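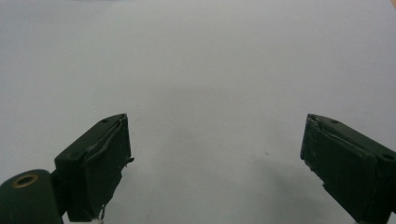 Unit 4: Surface Reflectance

4.1 Diffuse reflection
A matte surface scatters incoming light in all directions. For an ideal diffuser, radiance is the same at every viewing angle, and irradiance falls with the cosine of the angle of incidence (Lambert's law).

4.2 Albedo
Albedo is reflected flux divided by incident flux. Worked case: incident 587 W/m2, reflected 319 W/m2, albedo 0.54. The remainder is absorbed if transmission is zero.

4.3 Falloff
For a small source, irradiance varies as 1/d^2. Large sources close to the surface do not follow this rule. See the Hurnum tables, p. 107.

Problems 1 to 6 are due before the June review. Show units at each step.

C. Cheetham, Room 33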